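December 13, 2018

I've gone back and forth on whether to write this, but I think clothing brands should stop selling "limited" fan collections that are limited only because somebody chose a small number.

In September, Ladanik put out a run of 200 printed cardigans. I wanted the green one. I had the page open at noon, I had my size picked, and it was gone before I got to the payment screen. The same week I saw it listed at three times the price by people who clearly never planned to wear it.

Fans of these drops say scarcity keeps the clothes special. I don't buy it. I own a Tascombe skirt from a run of 3,000 and I love it as much as anything in my closet. I've met one other person wearing it, at a convention, and we had a nice talk about where we each found shoes to match.

Small runs also do something bad to sizing. When there are 200 pieces to split up, the largest and smallest sizes get a handful each. Ladanik's chart stopped at 16. If you wear an 18, you were out before the sale opened.

I know small labels can't gamble on 2,000 unsold dresses. Preorders fix most of that. Zelley takes orders for two weeks, makes what people paid for, and ships a couple of months later. The wait is annoying. I'd still take it over refreshing a page at noon on my lunch break. 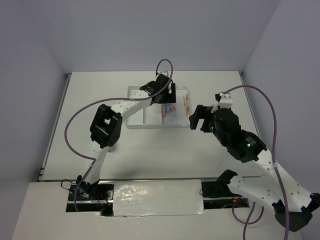

*White tray with a few small colored pieces, between two robotic arms.*

So my rule for next year is simple. I'll buy from shops that take preorders or restock, and I'll skip the countdown clocks, even for prints I like. I'd make an exception for a one-person shop sewing everything by hand. A company with a warehouse can make more cardigans.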